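I'd been in Mallisix 2 days before anyone told me the river used to be on the other side of town. Phyllis Kettle said it over soup, like she was passing the salt. It moved in January, the year she turned 17, and the port just sat there facing a field.

"So what did the boats do?" I asked.

"Went to Garnoler," she said. "Took the cannery and the rope works with them." 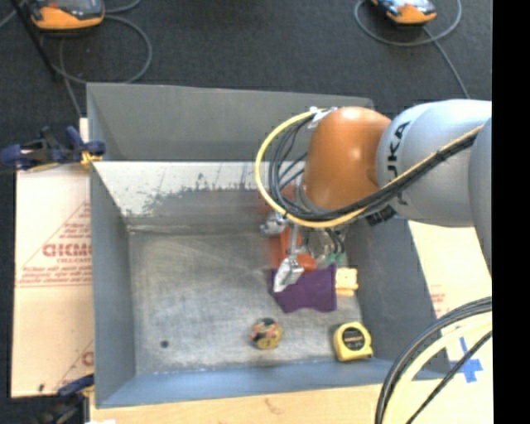
The gray metal bin, seen from above.

I walked out to the old docks after supper — you can still find the iron rings if you kick at the grass. The town had some 800 people left, and I swear every one of them still called that field the harbor. A man with a dog wished me a good tide. I wished him one back, and then I stood there like a fool (in my good shoes!) and waited for it.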